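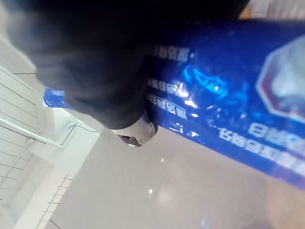 Notice to Members of the Dustholm Shared Workshop

Concerning the Arm, and the Conduct of Its Builder

The Board of the Dustholm Shared Workshop has received 3 written complaints regarding the project registered under the name Plimby. In accordance with the house rules, the member responsible, Aslı Altıntaş, was invited to submit a statement. The complaints and the statement are set out below so that the membership may form its own view before the meeting on Saturday.

The first complaint was lodged by the member at bench nine. It states that Plimby was entered in the register as "one arm, for picking things up," and that no end date was given. The register permits a project to remain open for 165 days. Plimby had at that time been open for longer, and the member at bench nine had been waiting for the clamp.

The second complaint concerns noise. The arm's elbow joint was fitted with a secondhand Dobre gearbox, which makes a sound the complainant describes as "a person about to speak." The complainant works late and alone, and has on several occasions replied to it.

The third complaint was unsigned. It reads, in full: "It put my glove back. I had not told anyone I lost my glove."

The Board wrote to Ms. Altıntaş the same week. Her statement follows, with spelling corrected.

"I have been a member of this workshop since it was in the old fish building. I registered Plimby in September because my father could no longer bend. He dropped things all day long. Pills, keys, the small spoon he liked. He would stand over them and look, and then he would go and sit down, and I would come home in the evening and find out what sort of day he had had by what was on the floor.

"I wanted an arm on a low cart that would go and get what had fallen. I am a bookkeeper. I learned the rest here, mostly from people who were trying to get to their own benches. The first gripper closed too hard and broke a pencil. The second would not close at all. The third is the one you have all seen. I put a camera at the wrist so that it could look down past its own fingers, and I taught it by hand, one object at a time, writing each attempt in a notebook. There are 756 attempts in the notebook. More than half of them say 'no' and nothing else.

"The difficulty was the floor. A shiny floor throws the lamps back at you, and the arm reached for the lights as if somebody had dropped them. It would stop over a bright spot and close on nothing, then lift the nothing very carefully and carry it to the tray. My father came to watch one evening and laughed until he had to hold the doorframe. He asked me to leave that part in. I said it was an error and I would have it out by the end of the month. I did get it out by the end of the month, and by then he was in the hospital.

"He did not come home. I kept on with the arm because the register said it was open. Sustau, who keeps the lathe, asked me what it was for now, and I told him it was for picking things up.

"As to the clamp, I apologize, and it is back on its hook. As to the gearbox, I can pack it with heavier grease, although I would ask the member to consider whether the conversations were unwelcome. As to the glove, I left the cart running overnight, against the rules, and I will accept whatever follows. I did not know about the glove. I came in and found the tray full. There was a glove, a washer, a child's hair clip, and part of a biscuit. It had gone over the whole floor. I wrote it down as one attempt, and beside it I wrote 'yes.'"

The Board has considered the statement and finds as follows.

The overnight running of powered equipment is a breach of the house rules, and a warning has been entered against the member's name. The clamp has been inspected and is sound.

The Board notes that since the warning was issued, the arm has been switched off at closing and locked to its post. The Board further notes that the member at bench nine has withdrawn the first complaint, and that the author of the second has asked, in writing, that the gearbox not be greased.

It is therefore proposed that Plimby be moved from the register of projects to the register of workshop equipment, where no end date is required, and that it be permitted to work the floor during the last hour of each evening in the presence of a member. Ms. Altıntaş has agreed, on one condition. She asks that the earlier version of the program be restored for a single session, and that members who attend leave the lamps on.

The session will follow the vote. Those attending are requested to keep to the edges of the room and to leave a clear path to the tray.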